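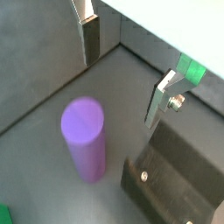

Girby Workshop Floor Paint, Dark Grey: Review

Reviewed by Annapurna Rajan

I painted the back workshop in February with two tins of the Girby floor paint, bought from the trade counter at Grelcombe. The old surface was bare concrete with a few patches of earlier paint that had gone flaky near the door. I have now had it down long enough to say something useful.

Preparation

The tin says to degrease, rinse and leave to dry. I did that and also went over the flaky patches with a wire brush, then a scraper. The dust took longer to clear than the painting did. Do not skip the second vacuum. I skipped it in one corner and the finish there is gritty.

Putting it on

It is thick and needs a long stir. A medium-pile roller worked best. The short one I started with left lines, and I had to go back over the first strip before it went tacky. The first coat soaks in and looks poor. The second covers well. I left a day between them, as instructed, and kept off it until the Tuesday after.

The smell is strong for the first evening. Open a window if you have one.

Wear

Foot traffic has not marked it. A trolley with hard wheels has left two dull tracks by the bench, which mostly wash off. White spirit softened a small spot when I left a rag on it overnight, so wipe up spills. The dark grey hides oil and shows every bit of sawdust. If you do a lot of woodwork, the mid grey would be a better choice.

Price

I paid 103 pounds for the two tins. The Demden equivalent was 11 pounds less, but it needs a separate primer and my neighbour Joseph got three coats out of his before he was happy with the cover.

I have a third of a tin left for touching up, and the lid reseals properly. I would buy it again for a garage or workshop, and would look at something smoother for indoors.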